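4. What the shared workshop build can and cannot show

4.1 The claim under test

Hand-held grippers with printed marker cubes have become the standard answer to a fair complaint, namely that teaching a robot arm by driving it around with a joystick is slow and dull. Let people do the task with their own arms, the argument runs, track the cubes, and the arm can learn from that. Several write-ups go further and say that anyone with a 3D printer and a free weekend can build a working pair. We set out to check the second claim, and along the way we came to doubt parts of the first.

Our pair was built in the Pedham workshop, a shared space with two printers, a drill press and a soldering bench that is usually taken. Three of the authors had built small robots before. Hamdy and Khan had not, and we asked them to do most of the assembly from the public plans so that our own habits would not paper over gaps in the instructions. There were plenty of gaps. The plans give the length of the finger screws but not the thread. They call for a spring "of medium stiffness." The cube mount is drawn in two versions that do not agree on which way the cube faces, and the tracking code accepts only one of them.

The build took 44 hours of bench time, against the weekend promised. More than half of that went into the finger linkage, which bound up each time the pivot holes were printed a little tight. Reaming them by hand fixed the binding and brought in play at the fingertips. We tried two bushings and kept the cheaper one. We make no claim that it is the better one.

4.2 The cubes

A marker cube is an appealing thing. It needs no power, weighs little, and any face the camera can see will give a position. The trouble lies in the word "see." In our first set of recordings we kept 98 takes out of 200. Most of the rest were dropped because one cube or the other went missing from the track for longer than our cutoff of half a second. The plans do not mention a loss rate at all, and we could find only one later report that did, in a footnote.

Three causes account for nearly all the losses. One is the builder's own body, when an arm or a shoulder comes between the camera and the cube. Another is glare, which washed out the printed squares when a face tilted toward the ceiling lights. Matte paper helped more than any change to the code. The last is plain speed: people who are good at a task move quickly, and the quick takes were the ones we lost. A method that throws out its best demonstrations and keeps the careful, stilted ones should be treated with some suspicion, and we would like to see other groups report which takes they drop as well as how many.

4.3 The cooking task

We chose a table-top cooking task, with a pan on a portable induction cooktop, for the simple reason that similar setups appear often in published demonstrations. Fig. 6 shows the layout from overhead. The person at the table works with one gripper in each hand, and the pan handle points toward the near edge, where either hand can reach it.

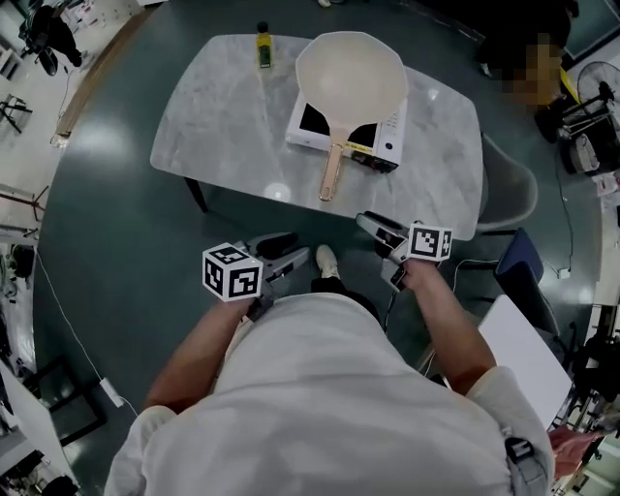 Vol. 7, No. 2

Fig. 6. Two hand-held grippers with marker cubes at the cooking table.

Lifting the pan by its handle was harder than we expected. The fingers close along a line, a handle is rounded, and the load hangs well forward of the grip, so the pan rolls. Our users learned to brace the base of the handle with the second gripper within a few tries. That is a good trick for a person. Whether it is a good lesson for a robot is another matter, given that the arm we had in mind (a second-hand Dastberg with a stronger wrist) would have no need of it. The recordings teach the limits of our fingers along with the task.

Cables were a smaller nuisance that we underrated. Ours runs down from the gripper to a recorder, and users reported holding that wrist a little differently to keep the slack out of their way. Mridha went through the wrist angles by hand and found a lean in the same direction for four of our five users. Five people is a small group and we would not build much on it – but the plans describe the cable as having no effect on motion, and we found nothing in them to back that up.

4.4 Cost, and who can repeat this

Parts came to $222 for the pair, leaving out the camera, the computer and three failed sets of fingers. Singhal's log puts the failed prints at a further day of machine time. A reader working at home with one printer and no reamer should expect to spend longer than we did, and may well end up with looser fingers.

None of this means the approach is a dead end. The grippers work, after a fashion, and Mondal has since used the same pair for a drawer-opening task with far fewer losses, helped by the fact that a drawer stays where it is and asks for little speed. What we dispute is the word "easy." The plans we followed were written by people who already knew which thread, which spring and which way round, and that knowledge did not make it onto the page. Our corrected drawings list each part by size and give the cube direction with respect to the finger plane. We have not yet had them tried by a builder outside Pedham, and until that happens they deserve the same doubt we have brought to the originals.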